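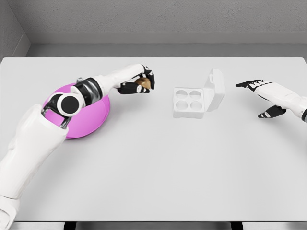 Brenda Daza wants it on record that she asked for a planner and was given a debate about eggs. Her exact words, in the notes to the February release, were that a two-armed robot with one idle arm is a one-armed robot with a coat stand, and would somebody please fix the scheduler before adding any more crockery.

She has a point, and most of this page is about how we tried to meet it. We usually put the gallery up with each release of Joltden, our planning and control stack for two-armed manipulation. The simulated bench is where new code goes first, as simulated eggs are free and simulated fingers do not need ordering from a supplier with a long lunch. What follows are notes to go with the egg carton task, written by whoever happened to be nearest the keyboard, which was mostly me.

The task

One round brown thing goes into one well of an open four-well carton. The left hand carries. The right hand is there for the lid. A child of three can do this, as my mother pointed out when I showed her, and she then asked what the children of three were being paid.

The task file is short. It names the object, the container and the end state, and leaves the rest to the planner. Version one of the file also named the well. We took that out so the planner could choose for itself, and it chose the furthest one from the hand for an entire afternoon. The cost function had a sign the wrong way round. I'd like to say this was a subtle bug.

The idle arm

The old scheduler treated each arm as a separate customer in a queue. The left arm asked for space, got it, moved, and gave it back. Only then was the right arm allowed a thought. It was very safe and very polite, like two people at a narrow door, and it took 40 seconds to do anything at all.

The new one plans both arms together over a short window and replans as it goes. The right arm can now take up a sensible position while the left is still carrying. Brenda calls this "loitering" and has asked for it to be the official name of the setting. It is now the official name of the setting. If you have old config files, change wait_mode to loiter and set the distance you can live with.

Aiman Lubis wrote most of the collision side. His change keeps a soft margin between the two forearms, so they lean away from each other well before the hard limit. The hard limit is still there. Please stop turning it off to see what happens. What happens is in the bug tracker, under several names.

Grasping

Fingers are the part everyone asks about and the part I least enjoy explaining. The grasp module, Skaltton, suggests hand poses and scores them, and the planner takes the best one it can reach. For this release we generated 1,007 candidate grasps for small round objects and threw out any that needed the wrist to pass through the table. That left 205. Elba Gallardo then went through those and removed the ones she described as "rude".

What remains is a respectable set of curled-finger grasps, thumb on one side. They hold up well in simulation, where friction is whatever number we typed in. We typed in a cautious one this time, after a previous release in which everything behaved as if coated in jam.

If your own grasps slip, look at the contact settings before you look at Skaltton. I say this with love, having answered the same message a great many times.

Perception, such as it is

On this bench you can have perfect object poses straight from the simulator, and you should be a little ashamed of yourself if you do. The switch called honest_eyes turns that off and makes the stack work from rendered camera views, through Trirkelano, our pose estimator.

White cartons on white tables are a nuisance. Edges fade, the lid gets taken for more table, and the estimator reports with great confidence that the carton is lying flat. Eulalia Godoy added a check that compares the estimated lid angle with the hinge limits and sulks if the two disagree. In the log it is called a "consistency warning", but sulking is closer.

Someone suggested we simply make the table blue. We have had that conversation. The table stays as it is until the estimator has learnt some manners.

Tooling

The replay viewer now lets you drag the time slider backwards without crashing. Bakari Mollel spent most of the cycle on this and would like you to drag it backwards often. It also draws the planned path for each arm, and shows which constraint was pulling hardest at any moment. This is how we found the sign error, and how I was found to have written it.

Saved runs from the previous version will load, with a grumble about missing fields. Runs from the Setiawan branch won't. Convert them with the script in the tools folder, which has 38 command line options, of which you need the one called --just-do-it.

Known problems

Loitering near a joint limit can make the right arm drift upwards by small amounts, as though hoping to leave. Restarting the planner clears it. Aiman has a proper fix in review.

Lid closing works if the lid starts upright. If it starts folded right back, the planner looks for a route under the carton and gives up after the time limit.

Choosing a well by name is back, as an option, for those who asked. It is off by default, and the names are upper_left and so on. Brenda has already requested that they be given proper ones. Suggestions to the usual list, please, and keep them short enough to type.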